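A 90 Percent Robot Is a Broken Robot

We ran our dish pickup in simulation at Pevau 220 times, and 198 of them went fine.

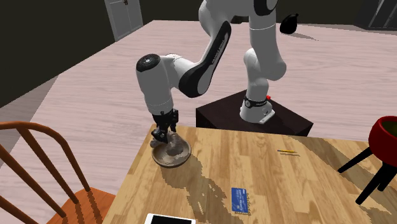 The four bad ones I can't forget

Most of the misses were harmless (grabbed air, tried again, whatever). But in four runs the arm kept pushing down after contact, and our log marked every one a success! That scares me way more than a dropped lump. A robot that fails and says so, I can live with. Please, folks, fix the log before you go chasing a better score.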